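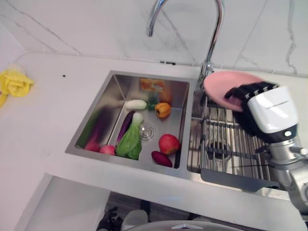
Vegetables to the left, rack to the right.

23/02/2025

I have changed the way I use a double sink, and as two people have now asked for the details I am writing them down in one place.

The old arrangement at the flat in Grostside was a single bowl with a plastic drainer next to it. Washing vegetables meant clearing the plates first, and washing plates meant moving the vegetables to a colander, which then dripped on whatever was underneath. With two basins the problem is mostly one of allocation: which one gets the food, which one gets the rack, and when they swap.

My rule is that food goes in the larger basin whenever there is more than a handful of it. Aubergine, pak choi and a radish with its leaves on take up more floor than you would expect, and none of them stack. Long items go in on the diagonal. Apples and peppers can go wherever there is a gap. The one thing to watch is the drain. A broad leaf lying across it will hold back the water, and grit that should have gone down the hole settles on everything else. I keep leafy things to one side of the drain and rinse them last.

Sweet potatoes I used to wash with the rest. I now do them separately under the tap with a brush, as they carry the most soil and it ends up in the pak choi. The peaches and anything else that bruises go in after the heavy items and come out before them.

The rack is the stainless wire type that lies across the top of the basin. I looked at the Berlow and the Cordier before buying one for myself. The Berlow rolls up, which is convenient in a drawer, but it sagged under a casserole dish. The Cordier is stiffer and cost 39 pounds. I bought the Cordier in June and have had no cause to regret it, apart from the end pieces, which trap a line of water underneath and need wiping if you do not want a limescale mark. A cloth with a little vinegar deals with that. Leave it for a minute and rinse.

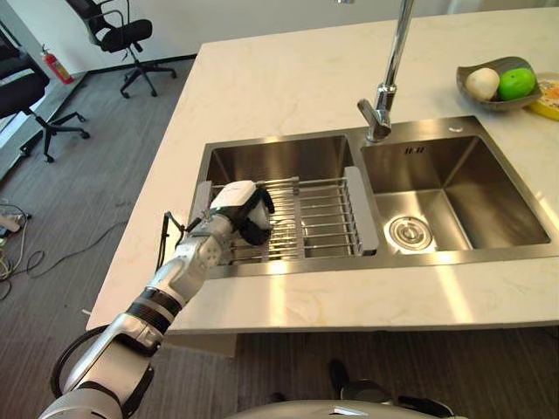
Rack over the left basin, right basin clear.

Once the vegetables are out, the rack can go over the left basin and the right one is free for washing up. Two points on this.

First, the tap. If the spout swings, point it at the open basin before you put anything on the rack. I have rewetted a full load of dry plates by forgetting.

Second, the basin under the rack should be rinsed before it is covered. It is easy to miss a bit of radish leaf or soil when you are looking through the rods, and it will still be there the next morning. Brushed steel also shows dried drips quite badly, so I run a cloth down the walls in the direction of the grain.

Zoltán Bozsik wrote to say that he leaves his rack in one position permanently and washes vegetables in a bowl on the worktop. That would work. It does need a large bowl, and on marble I would put a towel under it.

Plates drain better tilted than flat. Shallow bowls with a wavy rim are awkward on a wire rack because they rock, so I dry those by hand and put them straight on the worktop.

Still to sort out: somewhere to keep the brush. The Numico holder with the suction cup has fallen off 2 times and I am not going to try it again. I may drill a hook into the inside of the cupboard door, if the hinge side has enough clearance for the handle.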